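Robot Work Practice, Unit 5: What a Safety Rule Is Worth
Handout to go with the Wednesday session. Bring your marked-up copy of the Etby cell rules.
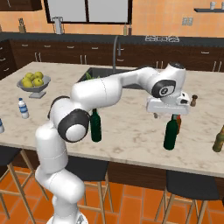
Most of you arrived with the idea that a standard tells you what is safe. It tells you what a group of people could agree to write down. Sometimes the two line up. I'd like you to read every rule in the Etby sheet with a pencil and ask who would notice if it were dropped.

Start with simulation. The usual wording, which Villholm copied more or less whole, says that a task "shall be validated in simulation prior to deployment." Validated against what? A rendered kitchen with glass bottles on a marble counter is a fine place to find out that your arm can't get its elbow past the fruit bowl. It is a poor place to learn how a bottle slips. Friction in a simulator is a number somebody typed in, and when I asked the Villholm team where theirs came from, they said it was the default.

So when a report says a grasp was run 108 times in simulation with no drops, write down the following before you believe any of it:

Were the object positions changed between runs, and by how much?
Who chose the range?
Did a drop count if the bottle only tipped over?
Were contacts with neighboring objects logged, or just the final result?
Was the code changed partway through?

The last one matters more than students think. Nanami Honda went through the Stostaleo logs in August and found that 11 of the runs had been made after a fix, then pooled with the earlier ones. There was no rule against it. There still isn't.

Speed limits

The Etby sheet says the arm must slow down "near fragile items." I have no idea what that means and neither does the controller. A usable rule gives a distance, a speed, and a list of the items it covers. It also says where the distance is measured from. People like to measure from the fingertips and forget that the elbow sweeps through the workspace too. In a cluttered kitchen the elbow may well be closer to something breakable than the gripper is.

Mio Noguchi disagrees with me here. Her view is that vague wording at least makes operators stop and think. I've watched operators for a long time and haven't seen it, but her notes are in the course folder and you should read them.

Sign-off

The Hattori checklist has 30 boxes. Nearly all of them can be ticked without looking at the robot. For next time, pick any 5 and rewrite each so that ticking it takes a measurement or a log entry. Keep the original wording next to yours.

If you think one of the boxes is fine as it stands, say so and defend it. Two sentences is enough. "It is required by the standard" will be marked as no answer.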